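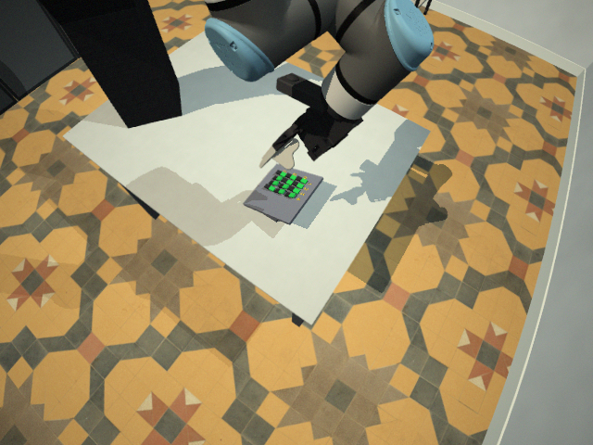
Chapter 5: Showing the Arm What to Do

Most of the programs in the earlier chapters were typed. You wrote down where the gripper should go, in what order, and the arm went there. Typing works well when every position can be measured in advance. It works badly for tasks that people do by feel, such as pressing a key squarely or setting a small part down on a board. For tasks like these it is often quicker to show the arm the movement and let the software keep a record of it.

There are two common ways of showing. In hand guiding, the operator takes hold of the arm and moves it through the task while the joints are free to turn. In remote control, the operator stays away from the arm and moves it with a hand controller, a joystick or a second, smaller arm. The record is much the same in both cases — a list of joint angles and gripper openings, each with a time beside it. One complete run through the task is called a demonstration.

The practical work in this chapter uses remote control in the Dralar simulator. The room contains a table, an arm with a two-finger gripper, and a board with green keys.

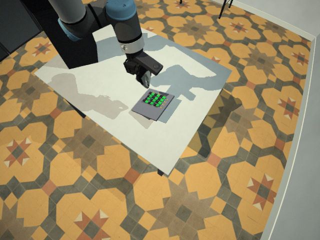

Department of Control and Automation, Clastenstead College

5.1 Before you record

Start each demonstration with the gripper clear of the table. Check that you can tell the fingers apart from their shadows. The shadows on the white tabletop are large, and beginners often steer by them and stop in the wrong place. Use the edge of the board as your guide.

The board does not lie square to the view. Pushing the controller forward moves the gripper along the axes of the arm's base, and these may not match the edges of the board on your screen. Spend a few minutes moving in one direction at a time until you know which way is which.

5.2 Choosing a view

A view from above shows where the gripper is over the board but says little about its height. A low view from the side shows height well and hides most of the keys. Change between the two before you bring the fingers down.

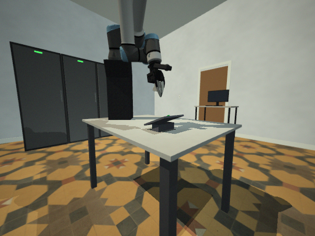
Figure 5.3 The gripper above the table, from a low viewpoint.

Height is where most first attempts go wrong. The operator lines up the fingers from above, lowers them too fast and strikes the board. Lower the gripper in short moves and let it come to rest between them. A pause does no harm to the record, and long pauses can be trimmed later.

5.3 How many demonstrations?

A single demonstration can be played back as it stands, provided nothing on the table has moved. If the board is shifted, playback will miss it. To train a controller that copes with a shifted board, you need many demonstrations with the board in different places. The Sawatzky exercise set asks for 70, and the larger Zistard set used in Chapter 8 has 3,000.

Keep the failed runs, but store them in a separate folder and mark them as failures.
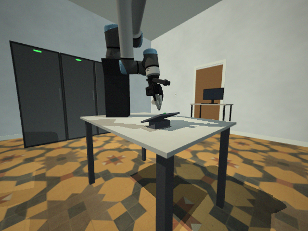 PRACTICAL WORK

Exercise 5A. Load the board room and bring the gripper to a point above the board without touching it. Save the run. Play it back and note the final joint angles.

Exercise 5B. Repeat 5A from a different starting position. Plot the height of the gripper against time for both runs on one graph, and mark each place where you paused.

Exercise 5C. Turn the board a little and play back your run from 5A. Measure the distance between the gripper and the point you were aiming for. Record a new demonstration for the turned board and save it with the other two; you will need all three in Section 5.4.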